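Ticket 726: Packing station 2, label tape tears crooked and tool pouch will not lie flat
Site: Hennessy, small parts packing room
Opened: Saturday, August 16, 2025
Category: Bench supplies and fixtures
Priority: Normal
Status: Pending parts

Reported problem

Tape pulled from the bench dispenser tears at an angle and leaves a ragged end. Sometimes the end drops back onto the roll and has to be picked loose with a fingernail. Started after the last roll change. Second complaint from the same shift: the tool pouch springs open when folded and slides toward the person packing.

Order in progress when this was reported was the Gresusport return, 319 cartons. Packing was moved to station 1 and is not held up.

Log

Entry 1
Asked the shift which tape was loaded. Answer was the Vasavitz white, narrow core. The other stations are still on the older stock from Brarnora. Both are sold as the same width. Put a roll of each side by side and the Vasavitz core is a little looser on the hub, so the roll can drift sideways while it turns. That would explain the angle.

Entry 2
Took the roll out and cleaned the hub with a dry cloth. There was old adhesive on one side. Put the same roll back in. First few pulls were straight, then it started to wander again. Cleaning helps but does not fix it.

Entry 3
Checked the cutting edge. No bent teeth. Glue buildup at one end, removed with a cotton swab and rubbing alcohol. Let it dry before reloading. Tear is cleaner now but still not square.

Entry 4
Swapped in a Brarnora roll as a test. Straight tears every time. Put the Vasavitz roll back and the problem came back with it. Cause is the roll fit. The dispenser itself is fine and should not be thrown out.

Entry 5
Pouch. The short tools had been put in crosswise and were pushing the fold open. Emptied it, folded it the other way, and pressed it under a catalog over lunch. It stays folded better. Tools are in the drawer for now. If they go back in the pouch they need to go in lengthwise.

Entry 6
Bench layout. Pouch goes on the left side of the white table and the dispenser on the right, inside the corner marks drawn on the top. Do not wipe the marks off with alcohol. If they are getting hard to see, go over them with a marker and keep the same corners. Leave the black square of tape under the dispenser where it is.

Parts

Hub spacer for narrow core rolls, requested from Vasavitz. Quoted price covers a bag of 130, and we need far fewer than that. Asked if they will sell them loose. No reply yet.

Until the spacer comes

Use Brarnora rolls at station 2. There are enough on the shelf under the window to get through the Gresusport order. Keep the Vasavitz rolls in their box with the lid on so they do not pick up dust on the edges. If someone has to use one, pull slowly, straight out and slightly down, and hold the roll with the other hand.

Station 2 layout, red dispenser on the right and the black pouch with blue piping on the left:
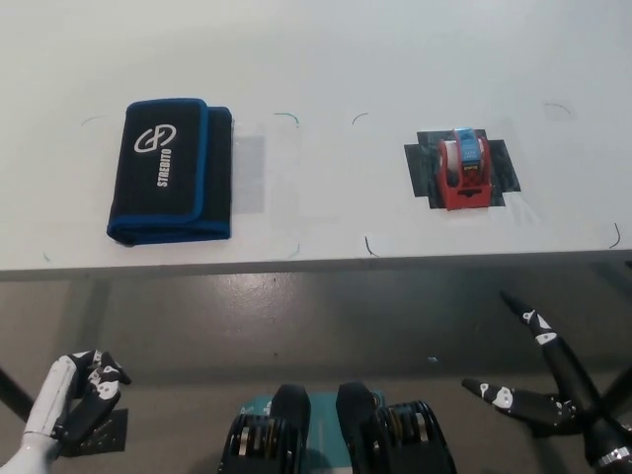

To close this ticket

Fit the spacer, load a Vasavitz roll, and pull a full order's worth of tape with no crooked tears. Check that the pouch still lies flat with the tools back in it. If both are good, mark as resolved and move the leftover spacers to the supply cabinet, top shelf, next to the spare cutters.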